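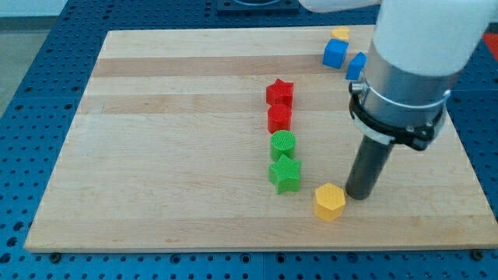 20 novembre 2018

Premier vrai froid ce matin, avec du givre jusque sur la selle du vélo, et j'ai mis un temps fou à sortir du lit alors que je m'étais promis de faire le levain avant sept heures. Tant pis, il a levé quand même, un peu en retard, comme moi.

Anitha Bangera est passée vers la fin de la matinée avec le cahier de recettes de sa mère, celui dont elle me parle depuis le mois de mars ! Je n'osais presque pas le toucher. La couverture ne tient plus, il y a des taches de curcuma à toutes les pages (on reconnaît les recettes préférées au jaune) et une écriture minuscule, penchée, que même Anitha déchiffre mal par endroits. Nous avons passé deux bonnes heures à recopier le pickle de citron vert, en nous disputant gentiment sur un mot qui voulait dire soit « soleil », soit « sel ». On a fini par mettre les deux.

J'ai donc lancé un bocal cet après-midi, avec 17 citrons, tout ce que j'avais. La recette demande de les retourner chaque jour et d'attendre l'été pour y goûter, ce qui me paraît bien long, je me connais. Pour le soleil, il faudra se contenter du rebord de la fenêtre de la cuisine. À Ulovstead, en novembre, c'est une plaisanterie, mais je n'ai pas mieux à offrir.

Appel de Severin en fin de journée. Il hésite toujours pour l'appartement, il m'a relu l'annonce entière, puis il m'a relu l'autre, et je crois qu'il voulait surtout entendre quelqu'un lui dire de dormir dessus. Je le lui ai dit. Il avait l'air soulagé, et puis il m'a parlé de sa toux, que je n'aime pas beaucoup. Lui envoyer du miel de châtaignier, il m'en reste deux pots dans le cellier.

Le soir, soupe de potimarron, trop poivrée, mangée quand même avec le pain encore tiède, ce qu'il ne faut pas faire et que je fais toujours. J'ai relu trois chapitres de mon roman sans rien en retenir, la tête dans les bocaux de cette dame que je n'ai jamais rencontrée et dont je connais maintenant la façon de barrer ses t.

Demain : rendre la grande bassine à Murali, racheter du gros sel, retourner les citrons. Et répondre enfin à la lettre de Juraj, qui attend sur le buffet depuis si longtemps que j'ai honte de la date.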